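Kartha Folding Table - cream top, 6 ft

Home > Tables > Folding > Kartha

Item no. 2574
In stock, ships Thursday

Our plain work table. Craft fairs, sewing rooms, church suppers, tax season. Folds flat, carries with one hand if you're not in a rush. Second run now, first one sold out in April and we were not ready for that, sorry to everybody who waited.

What changed from the first run

New leg lock. The old one pinched. A few of you wrote in, Meenakshi Reddy wrote in twice, and she was right both times. New lock is a push tab on the outside of the leg. Push, fold, done.

Feet are softer too. Old feet left gray marks on vinyl floors. If you have the old feet and want the new ones, email us your order number and we'll mail a set, no charge.

Top is the same. Matte finish, same cream as before, so if you bought one last time and want a second to butt up against it they will match. Heights match too.

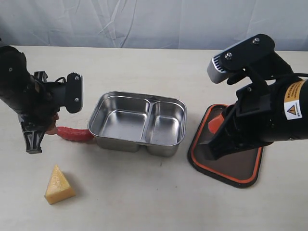
Cleaning: damp cloth, drop of dish soap, wipe dry. No bleach, no scrub pads. Scrub pads leave shiny spots and we can't get them out either. Ballpoint comes off with rubbing alcohol if you get to it the same day. Permanent marker - good luck. Hot pans need a trivet, a dish towel isn't enough.

Leave it folded in a garage over winter if you want, thats fine. Not outside. The hinge is plain steel and it will rust.

Setting up

Lay it top side down on a rug or blanket. Open both leg sets till the tabs click. Two clicks. If you only hear one, check the other side before you flip it. Flip with a second person if you can, the legs are heavier then they look.

Fits with

Omen clamp lamp - yes, clamps to the long side only.
Plunent bench, short - yes, two fit under one side.
Plunent bench, long - no, hits the legs.
Inholm table skirt - yes, get the 6 ft.
Old Kartha carry bag - yes but tight. New bag comes back in a few weeks.

From buyers

"Bought 2 for the quilt guild, ordered 12 more the next month. Easy on the eyes under the lights, doesn't glare like the white ones." - Idun Åberg

"Good table. Tabs are stiff the first week, then ok." - Prakash Kaimal

"Wish it came in a counter height." - Raghavendra Arumugam

(We're looking at a counter height. No date yet. Please don't ask Raghavendra Pai at the shop, he doesn't know either and he gets asked every day.)

Shipping and returns

Ships flat in one box, legs attached. Nothing to assemble. Driver leaves it at the door, no upstairs delivery unless you call first. Open the box and look at the corners right away. Dinged corner, send us a photo within 7 days and we replace the whole table, keep or donate the dinged one.

Returns ok in the original box. You pay the freight back. Threw out the box? Call, we may have a spare.

Orders of 12 or more go on a pallet. Somebody has to be there to sign. Call the shop before 2 pm and we can usually set the delivery day while your on the phone.

Add to cart
Ask a question
See all folding tables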